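Lammers pairing is a method for robot manipulation in which a policy receives two views of the same workspace, one from the head and one from the wrist. It was developed at Vamau and released on 5/17/25 as part of the Tudix toolkit. The head view is used to choose a target among mixed items – food, packaging, tableware. 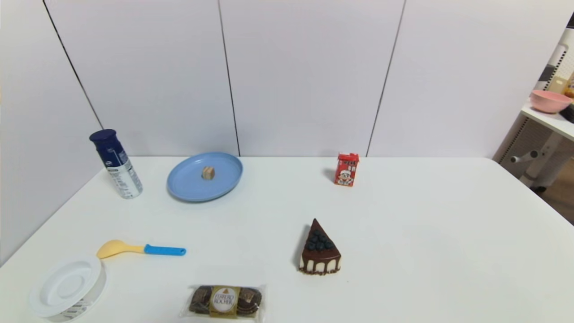
Head view of a mixed tabletop, with cake, a plate and a red carton.

The wrist view takes over near the target, where the position of the fingertips matters most. In the original report, the method was tested over 201 trials with 16 items.
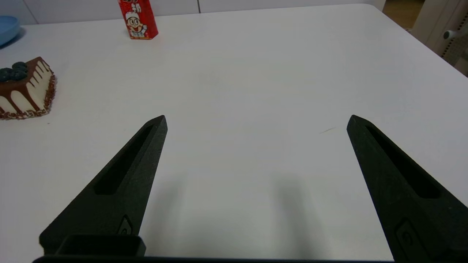

Zetum has objected that the trials used only 2 table layouts, and that gains on so few layouts may not carry over to other rooms. A larger test was announced in December.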